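Notes and data card for the Julville flap-board set, covering tabletop guessing games of the kind with hinged flaps and character cards. Read the limits section before you use any of it. Most of the complaints we get are answered there.

# Julville Flap Boards

| Field | Value |
|---|---|
| Version | 4 |
| Last edited | Feb 10, 2022 |
| Records | 1,196 |
| Play sessions | 146 |
| Label files | 3 |
| Language of notes | English |

## What it holds

Each record is one moment in a game: which flaps are up, which are down, and what question had just been asked. The questions were typed in by whoever was keeping score at the table. Spelling is left alone.

The card art is cartoon animals and characters, so the usual questions about hats and glasses mostly don't work. Players asked things like "does it have spots" and "is it a farm animal" and then argued over the answer. Those arguments are in the notes column. I would read some before trusting the answer column.

## Files

- `flaps.csv` has one row per record, with windows numbered left to right, top row first
- `questions.csv` has the question text and the yes or no given
- `cards.csv` lists card names, as agreed by two people who didn't always agree

## How flap states were labeled

A window gets one of these:

- `open`: the card can be seen
- `shut`: the flap covers the card
- `partway`: the flap is sitting at an angle and we couldn't settle it

An earlier version had no `partway`. The labelers were told to pick a side, and they picked different sides. The old numbers from the Castell write-up rest on those labels, and I don't think they mean much.

Flap state is also a poor stand-in for what a player is thinking. People forget to flip. They flip the wrong one and leave it. A shut flap tells you the flap is shut.

## Known limits

- Card names are guesswork for the duller cards. If a tile looks dark and orange-brown, check whether the name was carried over from another record.
- "Yes" is not reliable. Is a cartoon cow "wearing" anything if it has a pink muzzle? One table said yes.
- The Sistcombe sessions used house rules that allowed two questions per turn. They are flagged `house`, and I would drop them.
- There is no win or loss field. It was asked for, and I still doubt it would be filled in honestly by both sides.
- Player ages were never recorded, so please stop citing this as a set about children.

## Does it do what the title says?

Partly. The Cherkaoui notes call it a record of "deductive play," and I can't sign off on that. A good share of the questions are one player naming a card outright on the first turn. It is a decent record of how flaps get left, and a fair source of short yes or no questions. Anything past that needs a better argument than I have seen so far.

## Changes

- Version 4: `partway` added, duplicate questions removed
- Version 3: window numbering fixed for the bottom row
- Next check of the card names is planned for April

## The board

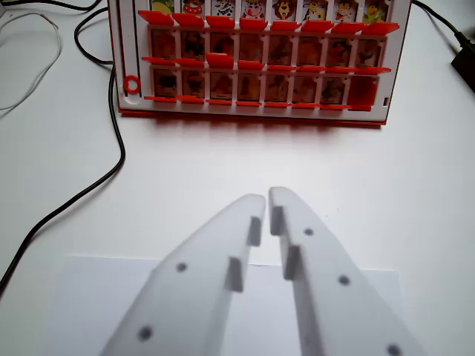
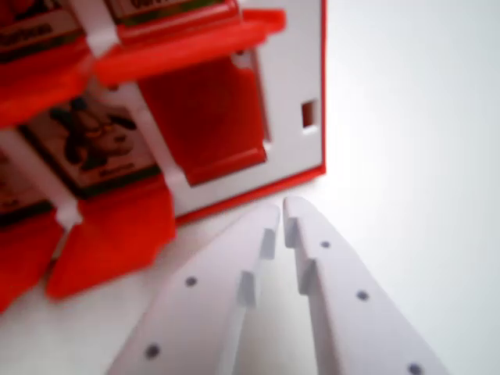 *White and red guessing-game board with its picture cards. In the first picture, the last slot of the bottom row shows red instead of a card.*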